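Come and pack hampers with us at Cameck!

I run the gift hamper room at Cameck, and I'm after 3 new people for the day shift – starting in February, no experience needed. We send out 700 hampers a week, and since the Kudix arms came in, the job has changed a lot. You'd set out the goods, watch a pair of arms at the basket and step in when something needs a human hand. 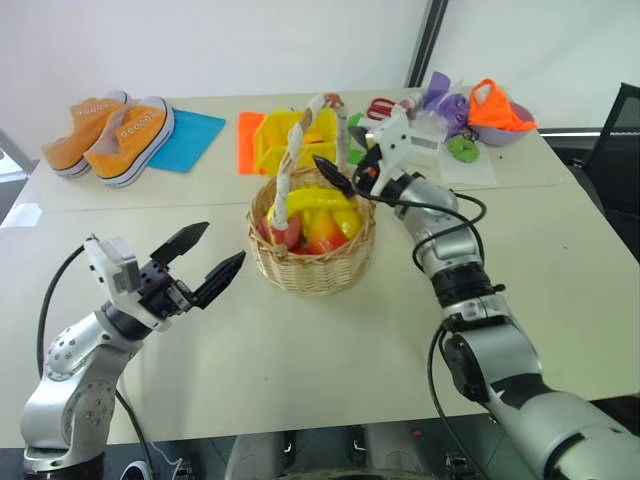
Pasaribu, on the late shift, told me she'd dreaded the arms and now goes home with wrists that don't ache, though she does miss the chatter of the old packing line. Fair point, and I'd like your ideas on that too!

Training is paid and nobody on the team has lost hours. Fancy it? Ring the Cameck office before Wednesday and ask for the hamper room.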